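Session 5: Two arms, one bench, and a pile of washing

Welcome back! Last Thursday we left both arms bolted down and talking to the laptop. Tonight is the fun part, where they start sharing a workspace. If you missed the wiring night, Shona Ormsby has the spare copies of the notes and will catch you up over a cuppa.

## Before you power up

- Both mounting plates tight on the rail. Give each one a proper shove sideways. If it moves at all, get the hex key out.
- Cable slack checked with the arm folded right in and again at full reach.
- Power switch where your free hand can get to it.
- Phones, mugs and sleeves out of reach of the grippers.

## Why we use one rail

You can mount two arms on two separate blocks and plenty of home builds do. The trouble starts the first time someone leans on the bench. One block shifts a few millimetres, the other doesn't, and every position you saved is now wrong for one arm and right for the other. I lost a whole weekend to this on my first build, which lived on an old door in the garage.

With a single length of aluminium extrusion the two bases stay put relative to each other. Bump the lot and they move together. It's also lovely to adjust: loosen the bolts, slide, measure, tighten. Write the spacing on masking tape and stick it somewhere you'll see it, and redo your calibration any time you change it.

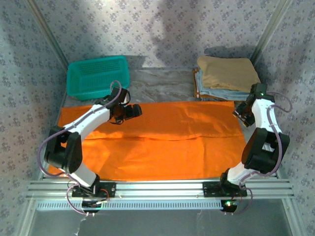 Cloth is a brilliant first job for a pair of arms. You can't hurt it, it can't hurt the grippers, and it never lands the same way twice, so you learn very quickly whether your program is coping or just replaying a lucky run. Start with something big and in one strong colour. Patterned tea towels confuse the camera and, after an hour or so, the operator.

## The fold, in words

1. Lay the cloth as flat as you can by hand.
2. Bring both grippers above the two far corners and stop. Look at them from the side.
3. Lower, close, and lift only a little. High lifts make the cloth swing.
4. Move both arms toward the rail at the same speed. If one leads, you'll get a diagonal crease.
5. Lower, open, and back straight up before going sideways.

Step 5 is the one everybody rushes. A finger caught in the hem will drag your nice fold across the bench.

## Settings

Keep the speed limit at 210 for tonight, in the units shown on the Pevgate control screen. The software will let you go to 2000. Please don't! Yutong Meng has a slower profile saved as "Hunness" if you'd like to watch each joint move separately, and I really recommend trying it once.

If an arm stops halfway, read the message before you restart. Ease the load off the gripper by hand with the power off, then home that arm alone.

## To try before next week

Change one thing at a time and run the same fold again. Swap to a thinner cloth, or move the starting position a hand's width to the left. Jot down what changed, including the ugly ones. Shamim Memon and I will go through everyone's results at the start of the next session, and Paora is bringing fitted sheets.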